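Huden Home Forum > Furniture and surfaces > Tables

Laminate table top, light wood grain — keep or replace?

fragkou_k
30 January 2020
Hello all. I bought a used table for our kitchen and the top is pale beige laminate. I like the shape, but I am not sure about the surface. Under the lamp it becomes almost white and the grain is difficult to see. My husband wants to cover it with oil cloth. I would prefer to leave it as it is. What is your experience with such light tops?

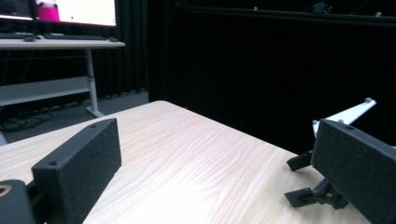

Photo: fragkou_k / Huden Home Forum

The corner is rounded, and this was important for me because we have a small child. The grain lines are fine and a little wavy, and they run diagonally in my photo. I paid 20 euros.

Vornance
Keep it. I have had a light laminate top for 14 years and I clean it only with warm water and a drop of dish soap. Coffee must be wiped the same day, this is my one rule.

zoment_m
I do not agree with Vornance. Light laminate is fine until the edge opens, and then water goes inside and the board swells. Mine lasted two years next to the sink. I would put the oil cloth, or at least seal the edges.

Vornance
Next to the sink is a different situation. She did not write that it stands near water.

fragkou_k
It will stand by the window, about two meters from the sink. How do I check if the edge is good?

zoment_m
Go slowly along it with your fingernail. If the nail catches somewhere, put a little wood glue there and press it with tape overnight. And please use a softer bulb — it will help more with the white shine than any cloth.

fragkou_k
Thank you both. I will do the edge first and we will argue about the cloth in the evening.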